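Gripper pads slip on round glass, tips no longer level

Posted in Workshop builds, Tredomley help pages

I have a two-finger gripper on a small arm in our shared workshop. Printed fingers, studded pads on the inner faces, closing force set to 20 N. It holds square stock but lets test tubes turn in the grip when lifting. Raising the force to 41 N made little difference. Do I change the pads or the fingers?
Pieter Van Dijk
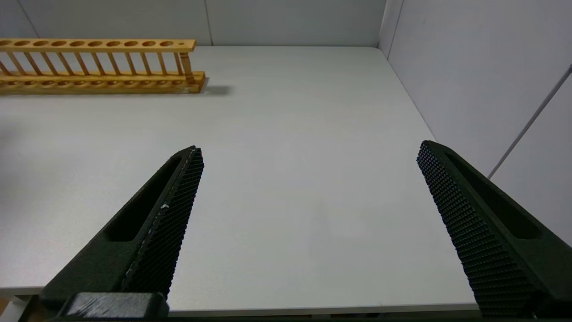
The closing force is probably not your limit. A tube touches a flat pad along one line, so only a few columns of studs carry the load. Before reprinting anything, clean the pads with alcohol and look along them under a lamp; there is a pale fleck near the top of the left one, and grit on the studs will hold glass off the rest. If it still turns, cut a shallow vertical V into each pad, about 10 mm from the tip. Check the tip heights with the fingers closed, as wrist angle misleads when they are open. Go back to 20 N before trying it on glass.
Solange Bouchard

Softer pads. I used Lavine sheet at 50 Shore A and had no more trouble.
Gratel

Softer sheet does grip better but it creeps under load, so expect to redo the zero position after a few hours' running.
Solange Bouchard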